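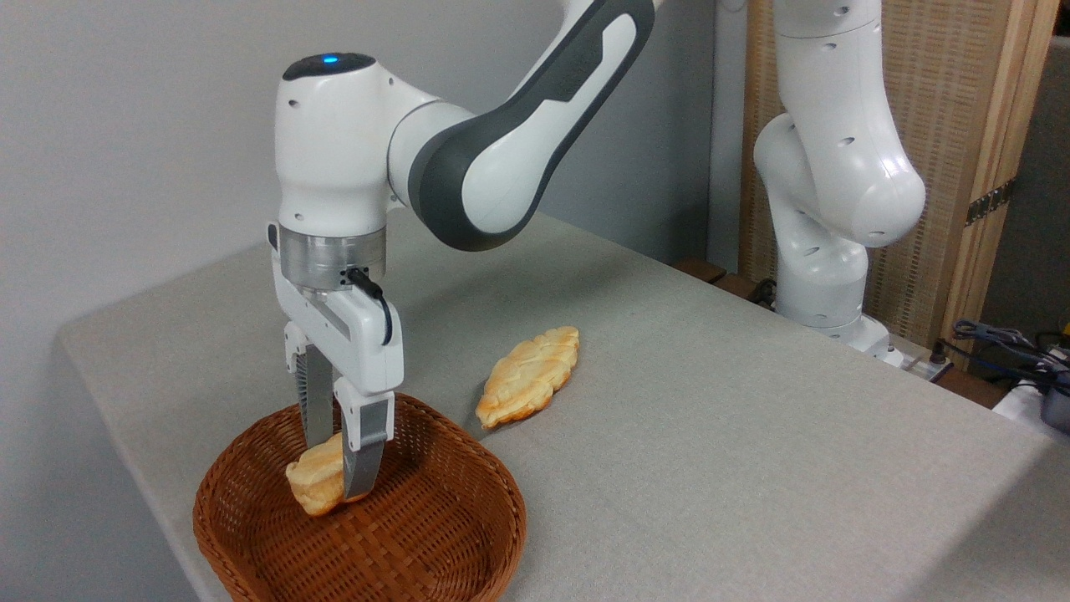 Laminated dough, butter plasticity trials, entry 14

20 Jun 2022

Purpose: find out why the butter layer in the test croissants cracks during the second fold when the Tarnell sheet butter is used, and does not crack with the Birnow. Same flour for both (Camitz strong white, new sack), same recipe as entry 13.

Dough, per batch: flour 1000 g, milk 300 g, water 250 g, sugar 110 g, salt 20 g, instant yeast 12 g, soft butter 50 g. Mixed 4 min on low, 5 min on second speed. Flat to a tray, covered, in the fridge overnight at 3 C. Total after scraping the bowl for batch A was 1,739 g, which is 3 g short. Stuck to the hook. Batch B not weighed, forgot.

Butter block: 500 g per batch, beaten flat between sheets of parchment to 20 by 30 cm. Tempered on the bench with the probe in the corner of the block. The corner warms faster than the middle. Next time put the probe in from the side, halfway down.

Bend test before lock-in. Strip 2 cm wide, 8 mm thick, bent over the edge of the bench scraper handle.

Tarnell at 9 C: snaps.
Tarnell at 11 C: cracks on the outside of the bend, holds together.
Tarnell at 13 C: bends clean, prints of the fingers left in it.
Birnow at 9 C: fine cracks.
Birnow at 11 C: bends clean.
Birnow at 13 C: greasy, sticks to the parchment.

So the usable range of the Tarnell sits close to two degrees higher. All previous batches with it were locked in at 11 C, following the note on the wall that was written for the Birnow. The note on the wall needs a second line.

Batch A (Tarnell, locked in at 13 C, dough at 4 C). One double fold, 40 min rest in the fridge, one single fold, 60 min rest. No cracking felt under the pin on the first fold. On the second, slight marbling along one short side, perhaps 3 cm in. Trimmed off and kept for the scrap loaf.

Batch B (Birnow, locked in at 11 C, dough at 4 C). Same folds, same rests. Even all the way. Used as the control.

Final sheet 4 mm, both batches. Triangles 9 by 28 cm. Scale on the bench drifts when the fridge compressor starts, so piece weights from this session are not recorded. Emmett Doucet has asked for a different outlet for it.

Proof: 26 C, 75 percent humidity, 2 h 20 min. Did not go higher on temperature; entry 11 lost butter onto the tray at 29 C.

Bake: 190 C fan, 17 min, vent open for the last 4. Trays turned once at 10 min. The left rear of the oven still runs hot.

Cut after one hour on the rack. Batch A: open honeycomb, two pieces from the marbled side with a bready patch near the base. Batch B: open honeycomb throughout. Height difference between the batches too small to call with a ruler.

Open questions:

Whether the 40 min rest takes the Tarnell back below 11 C in the middle, which would explain the marbling. Measure the sheet before the second fold. If so, try 25 min.

Whether the Rashidi sheeter would give a different answer from the pin. Booked for July.

Butter left: Tarnell 3 sheets, Birnow 1. Reorder the Birnow before entry 15.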